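4.2 Household storage and the timing of food waste

The second part of our survey was about how families keep food at home between one shopping trip and the next. In the earlier literature, food waste is often explained by the amount that is bought. We wanted to see if the place where the food is kept inside the kitchen also has an effect, and if this effect is different for small and large households. For this reason the diary was kept in two towns, Prulham and Landik, which have similar incomes but very different shopping habits. In Prulham most families go once a week to a large store. In Landik the open market is near the center, and many people buy fresh food every day or every second day.

In total, 985 households returned a diary that was complete enough to use. Each household wrote down, for every item thrown away, the kind of food, where it was kept, and the main reason for throwing it away. The categories of reasons were taken from the earlier Grindeck study, with small changes in the wording, because some of our participants found the word "spoiled" too strong for bread that was only dry. We kept the original order of the categories so that the two sets of answers can be compared.

The clearest result concerns leftovers from cooked meals. In both towns, leftovers were thrown away more often when they were kept at the back of a shelf than when they were kept at the front or in the door. Participants explained this mostly with forgetting. One mother in Prulham wrote that she "found the rice when it was already a different color." Comments of this type were common, and they agree with the argument of Ibrahim that visibility is a part of storage and should be measured together with temperature.

For fresh vegetables the picture is less simple. Households in Landik reported less waste of leafy vegetables, but more waste of root vegetables, which they often kept outside the refrigerator in a bag or a box on the floor. We first believed that this was an effect of the warm season. However, the difference was still present when we looked only at the diaries from April, when the kitchens are still cool. A better explanation may be that daily shoppers plan their meals around what is new from the market - the older potatoes and carrots then wait for a meal that does not come.

Household size had a weaker effect than we expected. Families with 5 or more members wasted more food in total, but less for each person. Households of 2 people were the most different among themselves: some recorded almost no waste, and others recorded more than families with children. Tanko Tamuno, who coded the free comments, noticed that in many of these small households the two adults shopped separately and did not know what the other had bought. This was not a question in our diary, so we cannot say how frequent it is. We recommend that future diaries ask who buys the food and who puts it away, as these are not always the same person.

A last point is the position of the refrigerator in the room. The participants marked it on a simple floor plan as standing in a corner, along a wall, or in another room (Figure 2 gives an example of the second type). Refrigerators in another room were connected with a higher waste of milk products and opened packages, also after we controlled for the age of the appliance. The number of such homes was small, and most of them were in older buildings in Landik, so the result must be read with care.

Figure 2. Refrigerator placed against the wall of a small room, computer-rendered view.

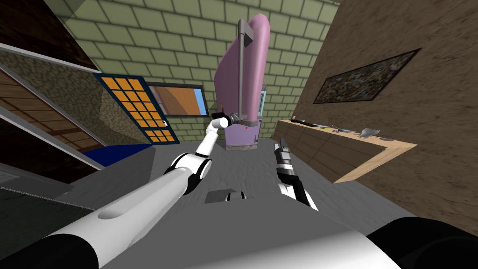
4.3 Limits of the diary method

Diaries of this kind depend on the patience of the person who writes them. The number of entries went down toward the end of the diary period in both towns, and we think that a part of this decrease comes from tiredness and not from a real change in behavior.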